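The Long Life of Sidewalk Chalk
How one household learned to love the fat, dusty sticks – and found a decent place to keep them

Saturday, May 7, 2022 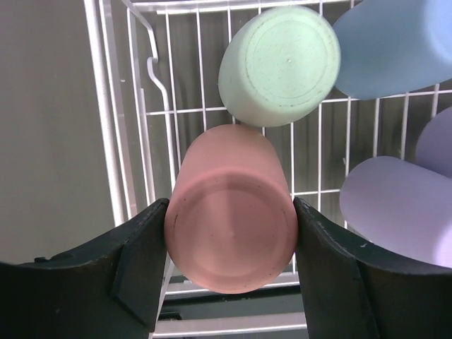
There are two kinds of families in our part of Costilport, the ones who buy sidewalk chalk once in the spring and forget about it, and the ones who have it in every coat pocket until the snow comes. We are firmly in the second group, and I suspect we have been since the year my older daughter found out that our driveway was big enough for a life-size whale. She drew the whale in one afternoon. The rain took it the next morning, and she was so delighted by the prospect of doing it all over again that I knew right then we were going to need more chalk.

I grew up with the skinny white kind that came home from school in somebody's lunch bag, and I still remember how it snapped if you so much as looked at it. The big sticks are a different creature. They fit a small fist, they can be leaned on, and when they do break you simply have two of them. Pink goes first at our house. Lavender and mint last longest, mostly because they get saved for special jobs like mermaid tails and the icing on very large cakes, and light blue is in a class of its own, what with the sky needing so much of it.

For years the whole collection lived in a plastic bucket by the garage door. I have nothing against a bucket, and it served us faithfully, but anyone who has owned one knows what gathers at the bottom – a layer of colored dust, a dead leaf or two, and if the lid was left off overnight, a sort of pastel pudding. Chalk that has sat in water turns soft and crumbly, and it never draws quite the same again, even after you have lined it up on the back steps and given it two days of sunshine.

The answer came from the Jolloline, a secondhand shop over on the east side where I go to look for lamps and come home with everything else. Way in the back, under a stack of picnic trays, I found a white wire rack that had surely been meant for a kitchen. I paid two dollars for it. I had a vague notion of cooling cookies on it, but it came in through the garage, got set down on the way, and by dinnertime the girls had covered it in chalk. I have left it that way ever since!

A wire rack, I have come to believe, suits chalk better than almost anything you can buy for the purpose. The dust falls through, so the sticks stay clean and your hands do too, at least until the drawing starts. Air gets all the way around, and damp pieces can be laid out with a little room between them. And the colors are right there in the open, where a four-year-old can study them for as long as she needs to before making up her mind, which in our case can be most of a morning.

It does have its faults. Round sticks like to roll, and the short stubs will slip between the wires if the openings are wide, so ours go in an old mug until they are too small to hold. After that they get crushed with a rolling pin, stirred into a little water, and painted on the fence with whatever brushes we can spare. Our neighbors on Lunde Street do something similar with cornstarch mixed in, and their fence has a good deal more staying power than ours.

In January, when the driveway is under ice, the rack comes into the laundry room and sits on top of the dryer. I used to pack it all away properly, in a box with a label. Then one gray afternoon the girls asked whether they could draw on the basement floor, and I couldn't come up with a single good argument against it. We had a town down there until March, with a river and a bakery and a train station called Colow, a name my younger daughter made up and has never explained to me.

This week the rack is back in the garage and the whale has returned to the driveway, a little wider than last year's, with a smaller one swimming beside it. There is rain in the forecast for Monday. The girls have already started planning the next one, and they tell me it will be an octopus, so I had better see about some more pink.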